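Tape, staples and one gray pegboard

I've been putting off the craft corner since about April, and on Saturday I finally ran out of excuses. I had a mug of coffee, the radio on, and one firm rule: everything that lives on the tabletop has to earn its spot or go up on the wall.

The tape was my first headache. I own blue, red and white, and I use all three constantly (the blue for labeling, the red for "do not touch this", the white masking tape for pretty much everything else). The white one is a deli roll and it's a big one, so it hogs space wherever you set it down.
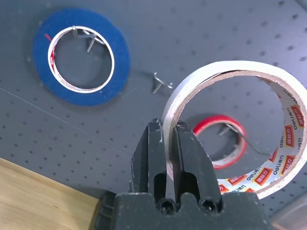 And then there are the staples! I swear they breed. I bought a box of 1,000 from Boltetti ages ago and I think I've found most of them bent, in places no staple should ever be. So before anything gets put away I do a slow pass over the table and drop every stray bit of metal into an old Lamel tea tin. My fingertips thank me.

The pegboard has been the best thing I've done for this corner. Scissors, cutting pliers, a cup for the screwdrivers, and tape on hooks so I can grab a roll without digging through a drawer.

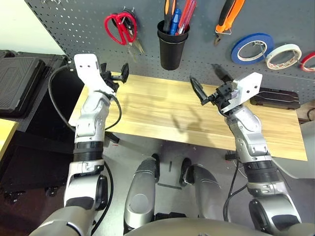
I do still want a longer hook for the heavy rolls - the Sonon ones come in a pack of 6, so I'll have spares for the closet door too. Next weekend it's the drawer with all the batteries in it. Wish me luck!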